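Kakska wrist camera recordings – README

Version of 24 August 2021
Maintained by Ekua Kyei and Kofi Agbenyega, Skotalden

Please read the part about the hand fault before you use the June recordings for training.

Contents

The set has 1573 episodes of a two-arm robot with three-finger hands. Each episode has one folder with the wrist video, the joint positions, the motor currents and a short text note from the operator. The episodes from June are in the folder named june, all others are in main.

The hand fault

In 15 episodes of the June folder, one hand did not follow the command. The operator released the handle, the command file says "open", but the fingers stayed relaxed and half curled, and the motor current was near zero. The controller did not report any error. Nii Antwi found it later, when he compared the command file with the measured positions.

We think the reason is a watchdog in the hand driver. When the driver misses messages for more than 50 milliseconds, it removes the torque from the fingers and does not give it back until restart. The arm has a separate driver, so it continues to move normally with a hand that has no force.
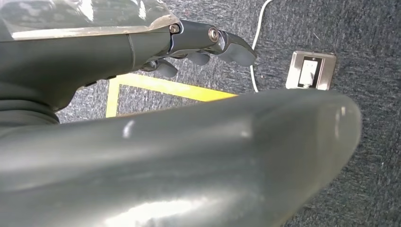

This is also a safety matter. A hand without torque can drop what it holds, and an arm which still moves can push the loose fingers against the other hand or the floor. Theophilus Korletey changed the controller so that both arms now stop when one of the hands loses torque. The change was tested on the bench only – we have not yet seen the fault again in a real session.

How to recognize affected episodes

The file faults.csv lists the episode name, the side of the hand and the first bad time step. From this step on, please do not use the hand command as a label. The arm data before and after it is correct as far as we know. The video alone is not enough to decide, because a relaxed hand also occurs in good episodes when the operator is waiting.

Known problems that are still open

In 2 episodes the motor current was not saved, so we could not check them. They are marked "unknown" in faults.csv.

The text notes for the left hand sometimes say "right". Kwabena Bonsu is correcting them.

Corrections

If you find another episode with the same behavior, please send the episode name and the time step to Ekua Kyei.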